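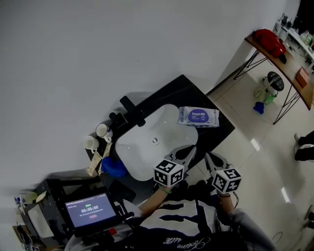
Mon 1 January, Hallcombe

Washbasin chores again, and no, a machine can't do them yet! Mugs I'd nearly trust it with (a handle is a friendly thing to grab). The crumpled rubber glove is another story, it never lies the same way twice and the Wumbei policy keeps going for the tubes instead. Delali thinks more demos will fix it. I think we need softer pads first, but fine, we'll record more and see. Wiping the rim comes after that.

Still to do: rerun 597, the grasp log stops early. Ask Ekow for the other pads.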